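3.2 Mixed household and music items on a shared surface

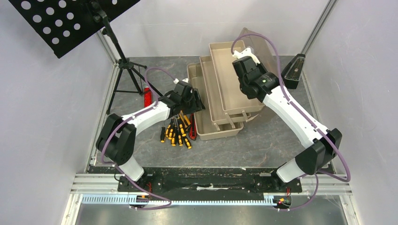 Figure 3. One of the mixed sets, with a music stand, a metronome, a bottle, screwdrivers and three trays on a grey marble-patterned surface.

3.3 What people keep together

Most storage advice sorts things by type: tools in one place, music gear in another, bottles in a cupboard. The households we spoke to in January did not work that way. They grouped things by the job they were in the middle of, and a thing stayed with its group until the job was finished or someone needed the space. Honkanen's earlier home visits in Flelska found the same habit in kitchens and sheds.

The set in Figure 3 follows this pattern. A music stand and a metronome belong to practice. The yellow-and-black screwdrivers belong to repair, and in the figure they are bundled together. The red bottle could go with either group, and we left it in the set for that reason. When we asked people where they would put a bottle like this, the answers split by household and not by age.

The trays are beige and carry no labels. In a first round we used labelled trays, and people followed the labels even when they disagreed with them. One participant in Gretero put a metronome under "tools" and then told us she would never look for it there. Plain trays gave us slower sorting but answers that matched what people did at home.

3.4 Items that don't fit a tray

The music stand caused the most trouble. People wanted to treat it as furniture, and several asked whether it had to be put away at all. We coded these replies as "stays out", a category that was missing from our first coding sheet and was added by Tsolakis after the second week. It covers anything the owner would move aside to clear a surface but would not store.

Across some 200 sorting choices, "stays out" was used most often for the stand and next most often for the metronome. Screwdrivers were almost always put away as one group. Only 5 choices separated them, and all of those came from a single household that keeps one screwdriver in the kitchen drawer for cupboard hinges.

Bottles are dealt with in Section 9, along with the other items that people moved between groups.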